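# Visit to the Rawashdeh shop: keeping a hand-held gripper station going

Rawashdeh let four of us in on a Monday morning in January to look at one station and the people who look after it.

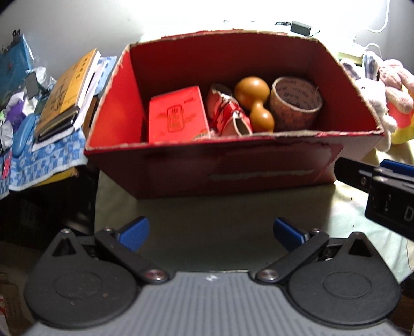

Declan Stockdale wanted to know how often the fingertips get changed, and whether anyone writes it down. They do. There is a card for every gripper, and the tips have their own column on it.

The station we went to see is one table, one hand-held gripper in use and one spare on the shelf. Rawashdeh calls it Grurkuvia, after the project that pays for it. The operator holds the gripper, picks objects out of a box or puts them back, and the recordings go to the group that trains the arm. We didn't see the arm. It lives in another building and Teresa Azevedo, our host, said it was down for a cable change anyway.

The objects are household things, a mix of hard and soft. On the table there was a red box with a gourd, a red gift box, a red-and-white fabric piece and a paper-wrapped cylinder lined up in it, and plush toys off to the right. Teresa said the gourd is the one new operators worry about. It is smooth and the shape changes under the tips, so a worn tip shows up there before it shows up on anything made of cloth.

## Start of shift

Work starts at 8:30. The first quarter of an hour is checks, and we were allowed to follow along. Imogen Pickering ran them while we stood behind her. She works from a laminated sheet but hardly looked at it.

She opens and closes the fingers slowly with nothing between them and watches whether both sides move together. Then she does it again quickly. If one side lags, the gripper is set down and the spare comes off the shelf. Both were fine that morning.

Next are the pivot screws, one on each side by the body. They get a quarter-inch check with a hand driver, meaning she puts the driver in and feels for movement, but does not lean on it. Over-tightening has been a bigger problem here than loose screws. Last fall a new hire snugged them down every day for two weeks and the linkage went so stiff that the operators complained of sore hands. The sheet now says "feel, do not turn" in bold.

Then the tips. She wipes them with a lint-free cloth and a little alcohol, lets them dry, and pinches a strip of printer paper. The paper should hold when she tugs it. If it slides out she swaps both tips, never just one. A fresh tip beside an old one grips unevenly, and the recordings from that session tend to be thrown out.

The last check is the record itself. She does one short pick, plays it back on the laptop and looks at the finger opening as a line on a graph. It should come back to the same place every time the fingers close. A line that drifts means the zero has to be set again, and setting it took her under a minute when she showed us.

## The maintenance card

The card for the gripper in use was already onto its second sheet. At our visit it stood at 827 sessions since the last full strip-down. The spare was at 894 and was due to go to the bench that week, which is why it was the spare.

I copied down the headings:

- session count
- tips changed (date, initials)
- screws checked
- zero reset, yes or no
- anything odd

The last column is the one worth reading. Most lines are blank. The others say things like "click on closing, left side, gone after wipe" or "tip lifted at corner, reglued, then replaced same day." Finbarr Ní Chonaill does the bench work and reads that column before he picks up a tool. He told us he found a cracked link last year only from three small notes in three different hands, all saying the same side felt soft.

## At the bench

Finbarr had another gripper open for us. It came from a sister station and had been sent in for play in the fingers.

The strip-down goes like this. Tips off first, then the finger assemblies, each laid on its own half of a tray marked L and R. Parts that look the same are not mixed. They wear against each other, and a left part put on the right side runs rough for weeks. He cleans the joints with a dry brush, then a swab. No spray of any kind near the body.

Most of the dirt is lint. The plush toys shed, cloth sheds, and cardboard is the worst – torn edges leave a fine dust that packs into the joints and turns gray. He showed us a pinch of it on a white card. Stations that work out of cardboard boxes get their joints brushed twice as often as the ones that use plastic bins. Derek Bickerstaff asked why they don't switch everything to plastic. Teresa said the training group asks for ordinary boxes in ordinary condition, so the boxes stay.

The play turned out to be a worn bushing. Finbarr pressed the old one out, pressed a new one in, and put a drop of light oil on the pin. Bushings come from Stolent in bags of 6. Tips come from Girkari, and lead times on those have been poor, so the shop now keeps 4 full sets in a drawer and orders when it gets down to two.

Reassembly took longer than taking it apart. After that he ran the same paper test and the same graph that Imogen does at the table. He likes both people to use the same test, even though he has better gauges. A gripper that passes his gauges and fails hers comes straight back to him anyway.

## What I would take home

Our own cell has no card. We have a shared spreadsheet that people fill in on Fridays from memory, and after this visit I don't trust it much. I have asked for a paper card on the hook beside the gripper, with an "anything odd" column.

The tray with L and R on it costs nothing and we should have had one already.

I am less sure about the paper test. It depends on how hard you tug, and when Derek and I tried it on the same tips we disagreed. Imogen said that after a month everybody pulls about the same. A small spring scale would settle it, and Teresa said they had one on order at some point but it was never followed up.

Parking is behind the building, and the door by the loading dock is the right one. Bring closed shoes.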